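5.3 Failure in the two-arm task 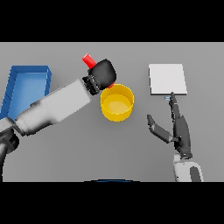 Figure 7. Simulated two-arm task. The left gripper holds the red cylinder near the yellow bowl; the right hand touches the small blue object by the white pad.

The policy was trained in the Zesport simulator and tested for 200 episodes. In each episode the left arm must put the red cylinder into the bowl, and the right hand must push the blue object onto the pad. We counted 40 failed episodes. In nine of them the gripper opened too early and the cylinder fell outside the bowl. The other failures had one common cause, and we describe it in this section.

Each arm has its own controller, and both controllers read the contact signal from a shared buffer. When the fingertip of the right hand made contact, the left controller sometimes read this event as its own. It then stopped the downward motion and held the cylinder over the rim until the time limit. No error was written to the log - the episode was only marked as "not finished". For this reason we did not notice the fault in the first tests in March.

Cameron Rakena found the fault when he replayed the episodes with the right arm disabled. After we gave each arm a separate buffer, the stop did not appear again in 90 new episodes. The early opening of the gripper is still present, and we do not yet know its cause. On real hardware the same fault could also hide a true collision, so we advise to check the source of every contact signal before any transfer.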